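Category: Robot learning | Data collection

Demonstration gathering (robotics)

Demonstration gathering is the work of recording many examples of a task so that a robot can learn to do it from them. A person guides the robot through the job, and the machine stores its joint positions, its hand commands and the view from its cameras at every step. One complete run is called an episode. A learning system is later trained on the whole pile, and it's remarkable how much skill can come out of such a simple idea!

Methods

Most groups use teleoperation, in which an operator wears gloves or holds controllers and the arms follow along. Others move the arms by hand, a method called kinesthetic teaching. Teleoperation is slower to learn but keeps the operator's own hands out of the camera view - a big help when the pictures themselves are training material.

The Canisance set, put together by Regula Fuchs and Stijn Desmet, is a well-liked small collection of tabletop tasks. It holds 401 episodes recorded by 3 operators, each with a noticeably different style. Fuchs has argued that this spread is a strength, and later tests at Haslinger backed her up: a system trained on all three coped better with a shifted cup than one trained on the tidiest operator alone.

Setting the table

Objects are usually everyday things with clear shapes, such as a tray, a cup or a clock. Tape on the tabletop marks the work area, and a printed backdrop can stand in for a home. Between episodes the objects are moved, so the system can't simply memorize one layout.

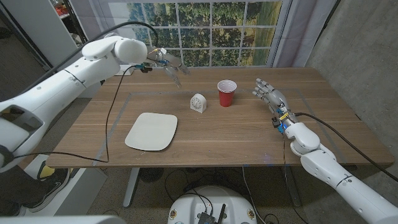
Two-armed tasks take the most patience. Each hand has many joints, and the operator has to keep both moving smoothly without bumping. Desmet's notes suggest breaks after about 7 episodes, as tired operators tend to hesitate, and hesitation gets learned too. Failed runs are labeled and kept, and recoveries from a near drop are especially prized.

See also: Imitation learning, Teleoperation, Kinesthetic teaching

Comments (2)

Kilian Egger: Great to see failed runs mentioned. We threw ours out for a year and I still regret it.

Rebecca Benedetti: Could someone add a part on glove calibration? I do it every Tuesday and would love to compare notes.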